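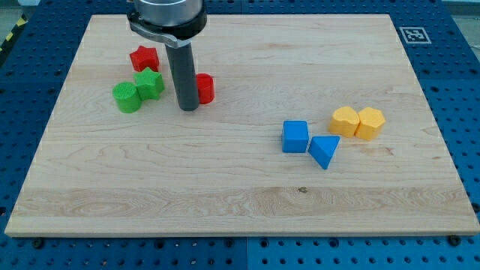
How to oil a maple cutting board

Posted by Danilo Macapagal

I am making kitchen boards for several years now, mostly from maple, and the question I receive most often is how to oil them. The work is simple, but it needs patience. Please read all the steps before you begin.

What you need
Food grade mineral oil, 90 ml for a medium board
Sandpaper in two grits, 220 and 600
Two clean cotton cloths, without fluff
A wire rack or four small pieces of wood

I do not recommend olive oil or sunflower oil. They can become sticky after some weeks and they give a bad smell.

Step 1. Clean the board
Wash it with warm water and a little dish soap, both faces and also the edges. Do not leave it in the sink. Dry it with a towel and stand it on its side until the next day. A board which is still damp inside will not take the oil well.

Step 2. Raise the grain
Wipe the surface with a damp cloth and wait until it is dry again. You will feel small hairs of wood under your fingers. Now sand lightly with the 220 paper, always in the direction of the grain. Repeat this one more time. For the last pass use the 600 paper, with almost no pressure. Maple is a dense wood, and if you polish it too much the oil goes in slowly.

Around a knot the grain changes direction. Go gently in this area, or you will make scratches that show only after oiling.

Step 3. Put the oil
Remove the dust with a dry cloth. Pour a small amount of oil in the middle and spread it with your hand or with the second cloth. Do the top, then the edges, then the bottom. The end grain drinks more than the rest, so give it two or three coats. I let the board rest on the rack overnight.

Step 4. Wipe and repeat
In the morning, remove all the oil which stays on the surface. If there are dull places, oil again. A new board usually needs three coats in total, an older one maybe one or two.

Step 5. Care during the year
Oil again when water does not make drops on the surface any more. In my kitchen the heating makes the air very dry in February, so in that month I oil twice. If you oil only the top face, the board can bend, and to make it flat again is much more work.

Spread the used cloths flat outside until they are dry before you throw them away. With mineral oil the danger is small, but with linseed or tung oil a folded cloth can become hot by itself and start a fire.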